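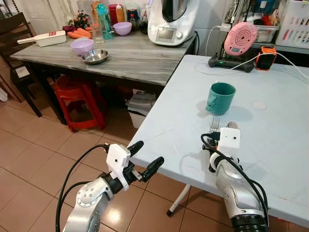

Fenlow Women's Water Polo – Supporters' Board
Topic: Saturday at Tonbridge, how are we feeling??

splashzone_mel
Posted Sun 28 November
Still buzzing from last night!! A 9-goal quarter is the stuff of dreams, and we got most of the way there in the third – I lost my voice somewhere in the middle of it. One more win and we're in the conference final for the first time since the club started keeping records. Aslı Karabulut was unreal in the cage again. 15 saves, and at least two of those I'd already given up on.

deepend_dan
Love the energy Mel, but can we talk about the power play? We had the extra player over and over and kept throwing it around the outside until the clock ran down. Tonbridge will eat that up.

splashzone_mel
Fair, but we won by 4! I'll take it every single week.

eggbeater77
Dan's right on this one. They won't give us those counterattacks. Their whole game is slowing you down and making you shoot from way out, and our outside shooting has been streaky since May.

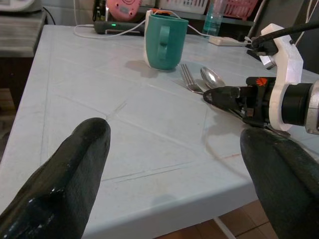

Is the Tonbridge match still on the early start?
The start moved to the evening slot, and doors open an hour before.

lane4_parent
Thanks, I had the old time on my fridge. Anyone driving up from the south side with room for two? Happy to split gas and I bring very good cookies.

deepend_dan
I've got two seats. Leaving from the Rotiritz lot, same as last time.

capnumber13
Going to disagree with eggbeater about the outside shooting. Tan has been hitting from distance all month, she just doesn't get the ball enough! Move her over to the left side and let her rip. I've been saying this since the preseason scrimmage and my husband is tired of hearing it.

eggbeater77
She's terrific, no argument. But if you move her you lose your best defender on that side, and that's exactly where Tonbridge likes to attack. I'd leave her where she is and run more through center.

capnumber13
We ran everything through center last year and look how that went.

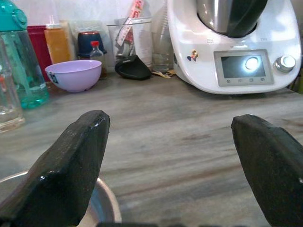
splashzone_mel
OK you two, whatever side she plays on, I want NOISE. Tonbridge got 924 people in for their last home match and it sounded like more on the stream. We had some 25 in our corner the last time we went up there, and the girls still talked about hearing us. Let's beat that by a lot!

lane4_parent
My youngest is making a banner. It's mostly glitter at this point.

deepend_dan
Glitter stays out of my car please. See everyone in the lot, and I still want a better power play.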